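Dreltside Makers Forum
Robots and Automation > Learning and control
Thread: Wrist cameras vs head camera for table laying, our results so far

stomton_sparks
Posted November 2018

Promised I'd write this up once we had something worth arguing over. For anyone who missed the July thread, we're teaching a two-armed setup to lay a place setting by copying human-driven runs, and the question was whether the wrist cameras earn their keep or whether you can get by with the one up top. We call the training code Prorkell, mostly because the folder needed a name.

We ended up with 1,227 demonstrations that I'd call clean. Same network both times, once with the head view only and once with head plus both wrists, then 100 trials of each. Picking the tray items was close to a draw. Getting a single dish off a stack was where the wrist views pulled miles ahead, and I'll post the proper table when I've checked the scoring again.

Two wrist views first, then two from the head:

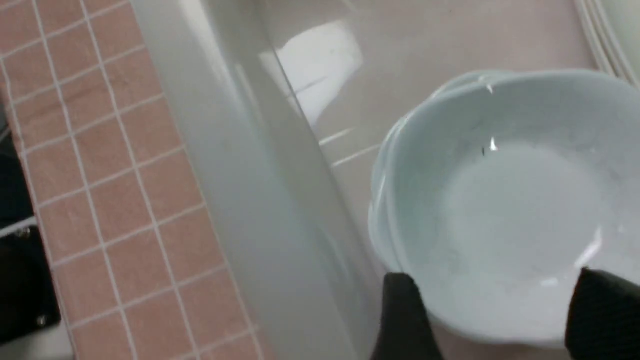
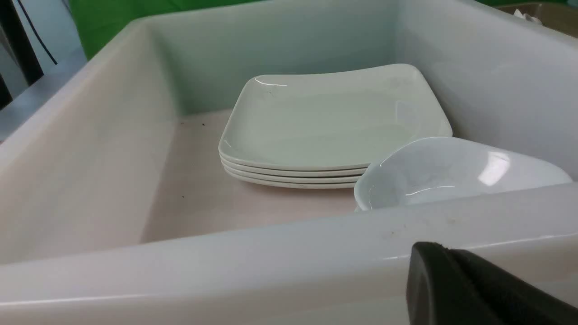
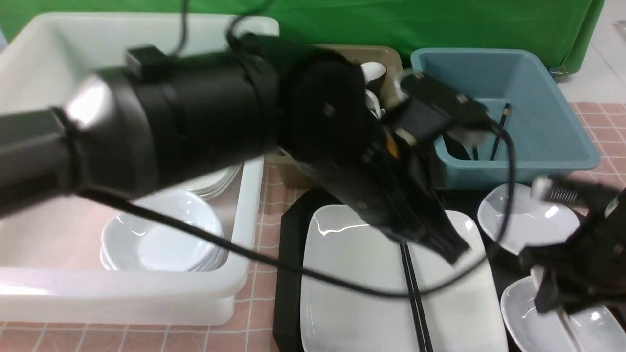
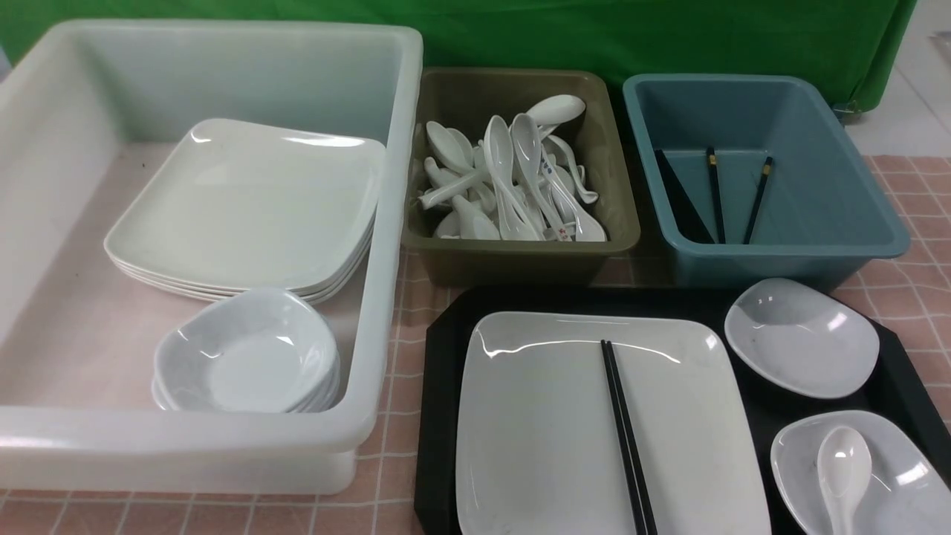 My reading is that the network needs to see the gap between one rim and the next, and from the head that gap is only a few pixels tall on our settings. I did try cropping and enlarging the head view before feeding it in. It helped a bit, then got worse again as soon as an arm went across the crop.

kettle_and_cog
Lovely stuff, and thanks for putting numbers on the number of demos, people never do! I'm not sold on the conclusion though. You've given one version three times the pixels of the other. Couldn't it simply be that more picture is better, wherever you put the camera? I'd want to see a second fixed camera, low down at the side, before I said wrists were the thing.

stomton_sparks
Fair. We haven't got a side camera run. I did one with the head view at double the resolution and it still fumbled the stacks, so I don't think it's pixels alone, but that was a short test and I wouldn't hang much on it.

plumduff
Have to disagree with kettle here. A side camera gets blocked by the bin walls as soon as you reach down inside. The wrist goes where the fingers go. We had the same argument at work over a packing job and the side view was hopeless for anything deep.

kettle_and_cog
Depends how deep and how high you mount it, surely? I'm not saying it would win, I'm saying it's the missing comparison. At the moment the title of the thread is a bit stronger than the evidence.

plumduff
OK, I'll give you the missing comparison. I'd still put money on the wrists.

Do_it_twice
Different question. How are you scoring a stack pick? If it lifts 2 plates and puts both down in the right place, is that a pass? Because a head-only policy could look a lot worse or a lot better depending on which way you call it.

stomton_sparks
Fail. Anything other than one dish is a fail, even if it lands nicely. I know that's harsh. If I counted doubles as half marks the gap would shrink, and I should probably put both scorings in the table so people can make up their own minds.

Do_it_twice
Please do. And say who did the scoring and whether they knew which version was running. I've fooled myself that way before, I was being kinder to the one I liked without noticing.

stomton_sparks
Ouch. I did the scoring and yes, I knew. I've got recordings of every trial, so I could strip the labels off and hand them to somebody else. Would you be up for it? It's a lot of watching plates.

Do_it_twice
Go on then. Send me a shuffled batch and I'll do it over a few evenings. Shiny white china must be horrible for this, by the way. Have you tried a matt set?

stomton_sparks
Not yet. I've got my eye on some, but I'd rather finish the rescoring before I change the crockery. Will message you a link.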